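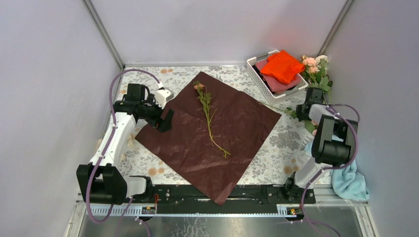

Horrocks has halted work on its two-arm flower wrapping cells after a gripper failed to release during a run at the company's Perus site. No one was hurt.

The fault occurred on 12 April 2022, when the left arm of one cell closed on the edge of a wrapping sheet and did not open again on command. The arm then carried on with its next move and pulled the paper, with a stem on it, toward the right arm. An operator pressed the stop button, but the arms took 2 seconds to come to rest. The limit set in the site's safety rules is well under one.

Samah Cherkaoui, who runs the wrapping project, said the two problems appear to be separate. The gripper fault has been traced to a worn connector in the wrist cabling, supplied by Fludska. The slow stop is still being looked into.

"A stuck gripper on a rose is a nuisance," Cherkaoui said. "A slow stop is a safety matter, and we are treating it as one."

All four cells at Perus have been switched off. Horrocks said the connector that failed had been through 300 hours of use – well short of its rated life – and that the same part is fitted to 24 arms across its sites. Each will be checked before it is powered up again.

The cells run on control software from Flakia, which was last updated in December. Flakia said it had received the logs and was reviewing how stop commands are handled when a gripper reports an error.

Bouquets at Perus are being wrapped by hand for now. Horrocks has not given a date for restarting the cells.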